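Search this site Search
News
2 min read

Visitors see robot arms at work at Grakon open day

Grakon opened its Tronirau workshop to the public on October 22, 2022, and 1,287 people came through the doors. Most of them stopped at the Muli stand, where robot arms were handling ordinary mugs at a table with a marble pattern. The mugs came in several colours and shapes, octagonal ones among them, and a white tray was part of the task.
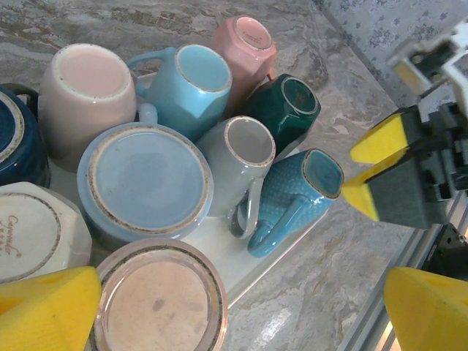

Two arms, one rail

The Muli set-up has two arms mounted on an aluminum rail along the front of the table, each ending in a gripper. Staff answered questions between runs and handed out a short leaflet on the project. Mugs are awkward to pick up – the handle can point any way, and many of these had been turned over. Stosto, which supports the project, had a smaller stand by the entrance.
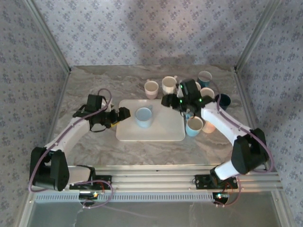
One visitor said she had expected something much faster, and asked whether the arms could be left to work alone overnight. Staff told her that was still some way off.

The next open day is planned for February. Entry is free, but places must be booked.

Contact us | © Grakon | Back to top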